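Workshop notebook, Pokoldale
May, started 6:40 a.m., coffee in hand

Fermentation bench, mostly, with a detour into the drying racks because I can't seem to keep to one thing when the weather turns nice.

The elderflower is early this year. I walked the lower hedge before breakfast and the south-facing bushes are fully open, with that buttery smell you only get for a few mornings, and the ones in the shade by the ditch are still tight and green. I cut from the south side only and left the top third of every bush, partly for the bees and partly because I want berries in the fall and I always regret being greedy in May. (Nazar, if you're reading this, the good snips are back on their hook. I had them. Sorry.)

Came in with 28 heads, shook them over the old sheet on the porch to let the beetles wander off, and did not wash them. I know Melaniia washes hers. I've gone back and forth on this for years and I still think you rinse half the flavor down the sink with the pollen, but I've agreed to set up one jar her way so we can taste them side by side and stop arguing about it over lunch.

Jar 1: unwashed heads, big stems trimmed, lemon peel and juice, sugar, cooled boiled water to 2,000 ml. No yeast added, just what came in on the flowers.
Jar 2: same in every respect, water also to 2,000 ml, but heads dunked and drained first.

Both are on the shelf by the window, cloth over the top, stir morning and evening. Please write your initials on the tape when you stir, because last time three of us stirred the same jar and the other one grew a fine gray hat.

Now the mulberry leaf business. I dried the first trays at 41 C overnight in the Royer and they came out brittle and still a good green, much better than the batch we hung in the loft, which went brown along the veins and smelled of hay. Hnat says hay is a perfectly nice smell for a tea and he may be right, but it isn't what I'm after. I crumbled a little into a cup and it was mild and slightly sweet, a bit like green tea that's had a nap. I'd like to try it again with younger leaves, the ones no bigger than my palm, picked before noon. The older ones have a chalky edge that I can't get rid of however short I keep the steep.

Wild turkeys have found the compost, by the way. I shooed off a hen twice while I was turning the heap and she looked at me as though I was the one trespassing. I put the wire lid back on. It needs a brick on the north corner or the wind gets under it.

Vinegar check. The dandelion vinegar from last month has a proper mother on it now, pale and slippery, and the smell has gone from nail polish to something you'd happily put on a salad. The apple scrap one is lagging. I moved it closer to the stove pipe and gave it a splash from the good jar to encourage it. If it hasn't woken up by the time the elderflower is bottled I'll tip it on the nettles and start over, no hard feelings.

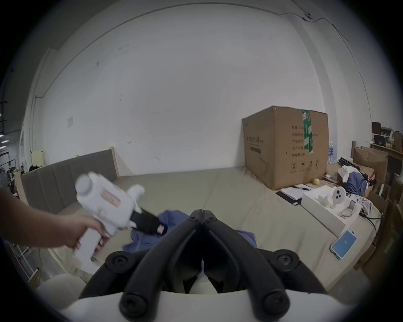

Demyd wrote underneath, in pencil, that he wouldn't give up on the apple scrap so fast, that his took twice as long as the dandelion last year and ended up the better of the two, and that in his opinion I drown it. Less water, he says, and leave the cores in. He also wants it on record that he's on Melaniia's side about washing.

Fine, fine. I've left it be and added a handful of cores from the bucket. Noted for next time: fruit up to the shoulder of the jar, water just to cover, and weigh it down with the little saucer so nothing pokes out.

4:15 p.m. Stirred both elderflower jars. No bubbles in either, and I didn't expect any yet. Jar 1 is cloudier and more yellow, jar 2 looks like weak lemonade. The kitchen smells wonderful, I must say.

Still to do: younger mulberry leaves, swing-top bottles up from the cellar (check the rubber rings, several were cracked), ask Ikhsan whether his neighbor minds us picking the linden along the lane again, and a new label for the nettle jar, which at present just says "green?" in my handwriting.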